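Handover notes from the packing hall

I have worked at Stępień for long enough to remember when the packing line had no sensors on it at all. Since August we have had two robot cells, bought through Itia, and a third station in the back room where tasks are tried out on a small scale before anyone writes a procedure for the floor. My job title has not changed. Most of what I do has.

The cells take mixed parts from a tote and place them in trays. Before, this was done by hand at four benches. A person at a bench picked a part, turned it over, checked the edge and set it down, and the checking happened without a separate step. When the work was split up for the cells, the check had to be written out as its own operation. We found that the old work instruction did not mention it. Lucyna Makowska had trained people to do it for years and it had never reached paper.

So the first month went mostly into writing. Desta Shiferaw and I sat with each operator for one shift and wrote down every decision they made, including the ones they called nothing. The list for one tray type ran to 50 lines. Some of those lines are now settings in the cell, some are checks done by a person at the end of the line, and a few were dropped after Marianna Borkowska in quality agreed they had no effect on returns.

The trial station works with simple objects and short tasks: pick up one thing, put it in a named place, repeat. It looks trivial next to a tray of 300 mixed parts, but the faults are the same kinds of faults. A shiny surface, a part close to a wall, a container with a deep rim. I would sooner meet those in the back room than at six in the morning with a truck waiting.
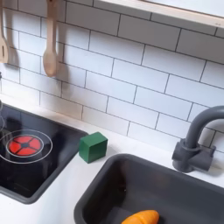 Who decides when a task is ready to move from trials to the floor?

The shift lead decides, after the operators who will work next to the cell have watched it run and signed the sheet. At our site that is Konrad Sadowski on mornings. Engineering can recommend a move but cannot make one.

This rule was not in the original plan. It came from Konrad, after the first cell was released on the strength of a test report and then stopped up to 5 times a shift. Each stop was short. Each one also pulled an operator away from a bench, and the report had no column for that. We added the column.

As for the people, the benches went from four to two. The operators from the other two now look after the cells, which means clearing stops, swapping totes and logging faults in Ruler, our tracking sheet. Eugeniusz Krajewska moved over first. He says his wrists are better and the shift feels longer, and I have heard the second part from others as well. Clearing a stop takes attention but there is not much to do between stops, and we have not solved that. Swapping between bench and cell at the midshift break has helped a little.

Pay grades are still open. The cell role is listed at the same grade as the bench role, although it now includes fault logging and a lockout procedure. I have put this in writing to Paltel, who handle our job grading, and I expect an answer before the next tray type goes over.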